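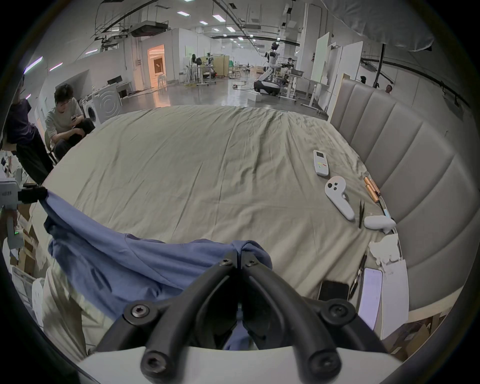 Une pince tenue à la main, montée dans un atelier partagé, suffit-elle pour apprendre à un robot à plier du linge ?

Les essais menés jusqu'ici ne permettent pas de l'affirmer. La pince saisit le tissu et l'enregistrement est exploitable, mais le passage au bras motorisé reste à démontrer.

4.2 Prise du tissu et limites du montage

Le projet Tolla part d'une idée répandue chez les constructeurs amateurs : une personne fait le geste, un outil instrumenté l'enregistre, et le robot n'a plus qu'à le reproduire. Nous avons voulu savoir ce que vaut cette promesse quand l'outil est assemblé par des gens qui disposent d'un établi commun et d'un budget de 400 euros. La réponse de Plevard, dont nous avons repris les plans, tient en une page assez optimiste. La nôtre sera plus longue.

La figure 3 donne la configuration de prise. Les deux doigts courbes, fixés par des vis à six pans creux sur le boîtier blanc, se referment par leurs extrémités sur un pli du vêtement bleu, au-dessus d'un lit recouvert d'un drap beige. Le contact se fait donc en bout de doigt, sur une surface très réduite. C'est commode pour attraper un pli déjà formé. Pour une couche unique posée à plat, nous avons de sérieux doutes.

Sur les 610 enregistrements retenus, le tri a été fait par Hortensia Orellana, puis repris par Estela Núñez sans accès au premier classement. Leurs désaccords portent presque tous sur la même question : à quel moment considère-t-on que le tissu est tenu ? Le protocole de départ ne le disait pas. Nous l'avons corrigé en septembre, ce qui rend la comparaison entre les premières séries et les suivantes fragile, et nous déconseillons de la tenter.

Reste la main. Un opérateur qui sent le tissu glisser compense sans y penser, en tournant le poignet ou en serrant davantage. Rien de cela n'est mesuré par notre montage, qui n'a pas de capteur d'effort. Les 19 séries confiées au modèle Palma contiennent donc des corrections dont la cause lui est invisible. On peut espérer qu'un volume de données plus grand y remédie ; nous n'avons vu aucun résultat qui le prouve pour un outil de ce prix, et l'argument nous paraît surtout arranger ceux qui ont déjà construit le leur.

Contact : atelier Zakosa, projet Tolla | © Les auteurs, 2024 | Haut de page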